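October 7, 2020
By Annatjie Modise

Why computers get warm

Electricity does work as it moves through a wire. Some of its energy turns into heat. A wire resists the flow a little, and the more current you push through it, the warmer it gets.

A processor is a chip filled with tiny switches called transistors. Each time a switch turns on or off, a small amount of energy becomes heat. One switch makes almost none. Billions of them, switching very fast, make enough to damage the chip.

Heat moves from hot things to cooler things. A heatsink is a piece of metal that draws heat out of a chip and passes it to the air. Fans carry the warm air away. If a chip passes its safe limit, the computer slows down or shuts off.
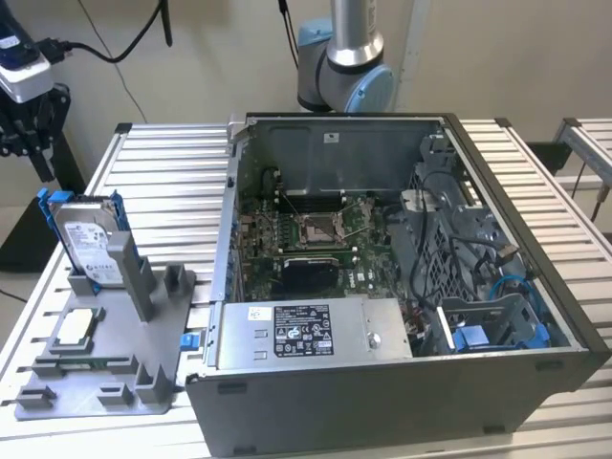 Walczak asks whether a computer would stay cooler in January. It would, if the room is colder too. The chip makes the same heat for the same work, but cool air takes it away faster.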